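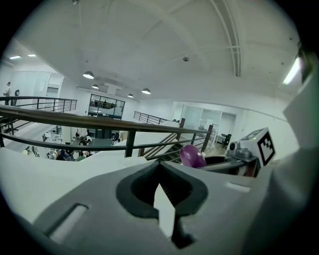 Gripper and purple egg shape, upper level by the railing.

5/21/25

Read back through the February notes on egg handling before starting on the new ones. The Kasari arm still does well with rigid items of known size. Cups, tins and boxed parts are close to solved. Anything smooth and curved is a different matter: the jaw has to meet it near the widest point or the grip force goes sideways.

Ximena wants a target of 400 picks before we talk about kitchens again. I would accept 164 if the objects were mixed. Laundry I would leave out altogether for now, and wiping down a worktop only with a person nearby.

Shop-floor sorting, yes, within limits. Putting away someone's shopping, no. Wrote as much to Ulla and asked for softer pads.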